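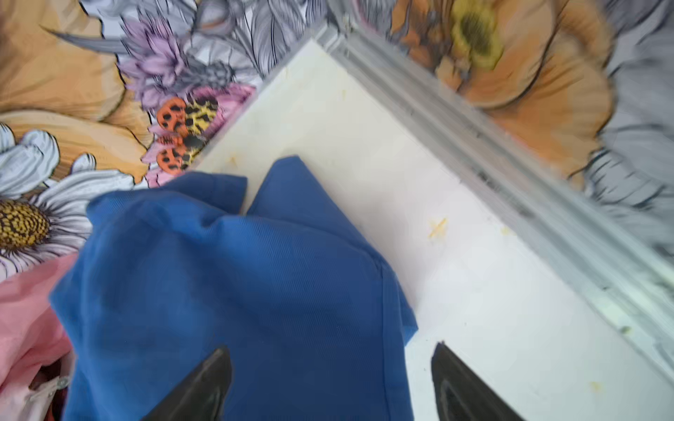

Washing heavy cotton twill before cutting - how many times?

agata_g
Hello all. I have ordered 4 metres of blue cotton twill from Calico and I want to sew work aprons and one pair of trousers for my husband. The shop writes "wash before use" and nothing more. My teacher in the evening class washed everything once at 40 degrees. My neighbour says three times or the trousers will become short. Who is right? The cloth is 265 grams per square metre, if this is important.
Agata

Hazem Nasr
Once is enough for aprons. An apron which shrinks one centimetre is still an apron. For trousers I wash two times, and I dry it in the same way I will dry the finished trousers. If you use a tumble dryer later, you must use it before cutting also.

twillandtea
Sorry Hazem, but I do not agree about once. I made aprons for our café in January from a similar weight, washed one time at 40, and after the first month the bib was pulling to one side. The ties were polyester tape and did not shrink at all, so everything was wrinkled where they were sewn.

Hazem Nasr
Then the problem is the tape and not the number of washes, I think. Was the bib cut on the straight grain? Twill likes to twist when it is a little off.

twillandtea
It was on the grain. I checked with a ruler - I am not a beginner.

Rajeshwari S.
Please be friendly, both of you. Agata, you can measure it yourself. Cut a square of 20 by 20 cm, overlock the edges, wash it and measure again. Repeat until the number stays the same. I did this with a navy twill: the length went to 19.1 after the first wash, 18.9 after the second, and then it did not move. The width lost almost nothing.

agata_g
Thank you, I like this idea. Another question: must I sew the raw ends before washing the big piece? I have no overlocker, only an old Tralaseck with straight stitch and zigzag.

Rajeshwari S.
Zigzag is fine, long and wide. Without it you will get a big nest of threads round the drum. Do not fold the cloth too tightly in the machine, and take it out immediately when it finishes, because hard creases in twill can leave pale lines.

Araceli
I had these pale lines on a dark blue, and they never went away. Now I wash inside out and on a slow spin.

Hazem Nasr
Inside out, with a flat piece of cloth?

Araceli
Ha, you are right. I mean the finished trousers. For the flat piece I only use the slow spin.

agata_g
I washed the test square this morning. From 20 cm it is now 19.3 in the length. Tomorrow I will wash it again, and the big piece waits on the shelf.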